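Why Do We Fold Sweaters?

A shirt can go on a hanger. A sweater usually should not. To see why, you have to know how a sweater is made.

Most shirts are woven. Threads go over and under each other in straight lines, like the strips in a paper place mat. Woven cloth does not stretch very much.

Most sweaters are knitted. The yarn is bent into loops, and each loop is pulled through the one below it. Loops can open wide and close up again. That is why you can pull a tight neck opening over your head and it still fits your neck afterward.

Loops also sag. When a heavy sweater hangs for weeks, its own weight pulls on them. The body gets longer, and the ends of the hanger push up two little bumps at the shoulders. A thick winter sweater can weigh up to 900 grams, close to the weight of a quart of milk. On a shelf, the shelf holds that weight.

How to fold one

You need a flat place that is bigger than the sweater. A bed is good. A clean floor works too.

1. Lay the sweater down and spread the sleeves out to the sides. Smooth it with your hands, from the middle out.

2. Fold one sleeve straight across the body.

3. Fold the other sleeve across on top of the first one.

4. Fold each side in a little, so you have a long rectangle.

5. Bring the bottom edge up to the neck. If your shelf is small, fold it one more time.

Some people like the front of the sweater on the outside when they are done. To get that, start with the sweater face down.

Stripes can help

A striped sweater is easier to fold neatly, because the stripes work like the lines on notebook paper. If they run straight across, your sweater is lying straight. If they wave or slant, there is a wrinkle or a twist somewhere. Pat it flat before you start.
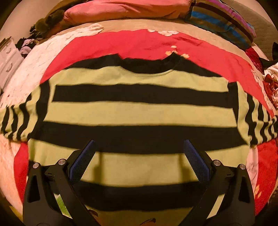
Stripes do not have to be the same size all over. The body can have wide ones and the sleeves can have narrow ones. When you fold a sleeve across, do not try to match its stripes to the ones underneath. Look at the edges of the sleeve and keep those even.

The knitter makes a stripe by changing yarn. One color is knitted for a few rows, then the other color takes over. A thin stripe might be only two rows tall. A wide one takes many more.

Try it

Take a piece of knitted cloth, such as an old sock. Hold it next to a ruler and pull gently. See how far it stretches, then let go. Now do the same with a cotton handkerchief. Pull it from side to side first, then from corner to corner. Woven cloth gives more on the slant - can you work out why?

Words to know

Knit: made of loops of yarn joined together.
Woven: made of threads that cross over and under.
Crew neck: a round neck opening with no collar that folds down.
Cuff: the end of a sleeve, near your hand.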